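About Wulline

Wulline packs small mixed sets for offices, schools and gift shops. We started in a back room in Pravbridge with 45 orders in the first month, and we still pack on plain dark tabletops.

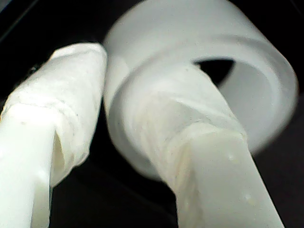 Pale plastic and a wrapped tip, close up.

Most of our sets are laid out in a divided tray before they go anywhere else. It has one tall space on the right and two smaller ones on the left — enough for a snack and a couple of small items.
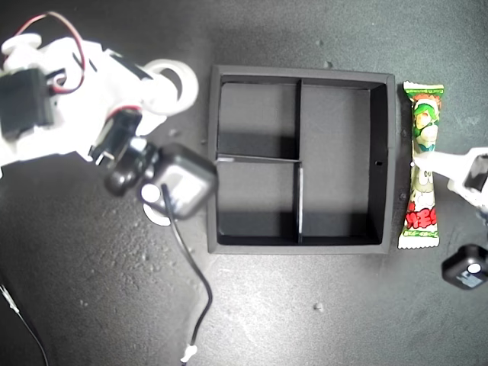 The black three-compartment tray, empty.

Each layout is tried at the table first. If an item slides, sits too high or hides the one next to it, we change the order or drop it from the set.
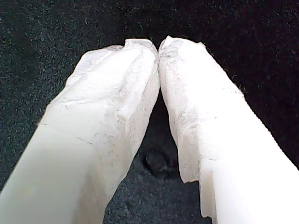
We now offer 70 layouts, and customers can ask for their own. The minimum is 390 sets. Our Amaral line pairs one long snack with small desk supplies and is the one schools order most.

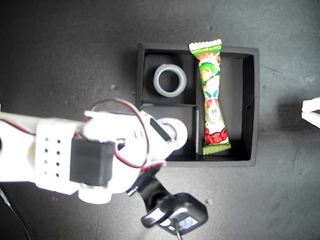 Snacks go in with their wrappers sealed, and we do not repack food. Orders placed by noon on Monday are packed the same week. Samples are available on request.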